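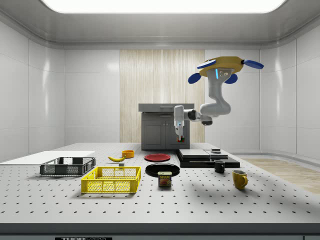 Opinion | Housing and Home

The case for the boring kitchen

My mother's kitchen was put in the year before I was born and it was still there when we sold the house. The cupboard doors had been painted twice. One drawer under the bench stuck in humid weather and you had to lift it slightly to get it open, which all four of us could do in the dark. The buyers ripped the lot out within a month of settlement. I drove past on a Tuesday and saw the carcasses in a skip on the nature strip, still square, with the shelf paper in them.

I have no complaint about that. They owned the house and could do what they liked. But I have been thinking since then about how long a kitchen is supposed to last, and who decides, and I have come to the view that we are replacing them far too often and for poor reasons.

I spent nineteen years selling kitchens, first for a small family business called Nechyporuk and then for Zedine after it bought us out. I sold good ones and bad ones. When I started, a typical customer had a kitchen that had stopped working. The chipboard had swollen around the sink, or the hinges had pulled through, or there were six people in the house and bench space for one. By the time I left, most of the people who sat down across from me had a kitchen that worked perfectly well and was about ten years old. They wanted a new one because the old one looked old.

We encouraged this. It would be dishonest of me to leave that out. At Zedine we were trained to walk into a home and find the date. Every kitchen has one. A certain shade of stone, a certain curve on a tap, a splashback in a colour that was everywhere for three summers. You named it gently, the customer heard it, and after that they couldn't stop seeing it. I was good at it. I once talked a retired couple in Bendigo out of a kitchen with solid hardwood doors and into one wrapped in vinyl, and they thanked me for it at the handover.

The vinyl will have started lifting near the oven by now.

What has changed most in that time is the thing underneath the finish. Old kitchens were not always well made, but a good many were made so that somebody could get at them. Doors came off with a screwdriver. Benchtops were screwed down from below and could be taken up again. If a door split, a joiner could make another one, because it was a rectangle with a recess in it and he had made a thousand. The kitchens I was selling toward the end had no handles, doors in sizes particular to that range, and runners that only fitted one manufacturer's drawer. When Mesell discontinued its soft-close system, we had customers with five-year-old kitchens ringing up for a part that no longer existed. The advice from head office was to offer them a discount on a new set of drawers. Several of them took it.

I asked a cabinetmaker I used to work with, Jolán Csizmadia, what she gets called out to now. She said it is mostly hinges and mostly water. A dishwasher leaks, the kickboard wicks it up, and the end panel blows. In a standard cabinet she can swap the panel in a morning. In a lot of newer ones the panel is part of a mitred run with the benchtop falling down the side of it, and to change one piece you have to disturb four others. She quoted one of those last winter at $3,449, for what was really a single damaged board. The owners decided that for that money they might as well start thinking about a whole new kitchen.

This is how most good kitchens go, in my experience. Something small fails, the repair is awkward, the colour is a bit tired anyway, and the sums start to tip. Nobody in that chain is being foolish. A repair at that price does look like bad value next to a complete replacement with a warranty. The mistake was made years earlier, when somebody chose the waterfall end.

People will say that a kitchen is a personal thing and that it's no business of mine if my neighbours want a new one every decade. I half agree. But the skips go somewhere. Most of what comes out of a kitchen is particleboard with something glued to it, and there isn't much anyone can do with that. It can't be composted, it's a poor firewood and not one you would want to breathe, and the second-hand yards will only take it if it comes out whole, which it rarely does when the demolition has been priced at half a day. I have stood in a transfer station on a Saturday morning and watched complete kitchens go over the edge, sinks and all.

There is also the money. I don't think people outside the trade appreciate how much household debt is sitting in cabinetry. A large share of my customers were adding the kitchen to the mortgage. At the showroom we talked about it as a weekly figure, because a weekly figure sounds like a couple of takeaway dinners. Over the life of the loan it was often the most expensive thing they owned apart from the house and car, and they would be paying for it long after they had started to find it dated.

And then there is resale, which is the argument I hear most and believe least. Kitchens sell houses, the agents say. A filthy or broken kitchen will certainly cost you. But the gain from replacing a decent one is much smaller than people assume, and the buyer may well hate what you picked. My mother's buyers would have pulled out a brand new kitchen just as quickly, if it had been in the wrong spot for the wall they wanted to remove. I know of two houses in my own street where a new kitchen went in for the sale and came out again for the buyer, both inside a year.

So I would like to put in a word for the boring kitchen. By that I mean straight runs of standard-width cabinets, ordinary doors with handles you can buy at any hardware shop, hinges from a maker that has been making the same hinge for decades, a bench that can be lifted off without breaking it. Pick a plain colour. If you want the room to feel new, paint the walls or change the light fittings, both of which can be done in a weekend. Put the money you have saved into the parts that take a beating, meaning the drawer runners and whatever is under the sink.

It does limit you. A plain kitchen photographs badly and you won't see many in the magazines. Some people really do cook better in a room they have designed around themselves, and someone in a wheelchair, or with bad hands or a bad back, has every reason to depart from the standard sizes. I'd never argue against that. Those were the jobs I was proudest of. Olga Retamal, who designed most of them at Nechyporuk, used to spend an hour watching a client make a cup of tea before she drew anything. I never saw Zedine pay anyone for that hour.

What I would argue against is the idea that a kitchen has an expiry date built into its looks, and that the rest of us are obliged to honour it. The trade could help. Manufacturers could guarantee parts for twenty years, and print the part number on the inside of the door where a person might find it. Zisorier used to do this on its laundry range and gave it up, I was told, because it made the stickers more expensive. Builders of new estates could offer a plain kitchen as the standard without making it the flimsy one, so that the choice isn't always between the cheap one that won't last and the elaborate one that can't be fixed. Councils could charge properly for dumping cabinetry and take it for less if it arrives in one piece.

I don't expect much of that soon. In the meantime my own kitchen is twenty-six years old. It came with the house. The doors are a shade of cream I would not have chosen, and I replaced two hinges in November for less than the cost of the petrol I used going to three different shops to match them.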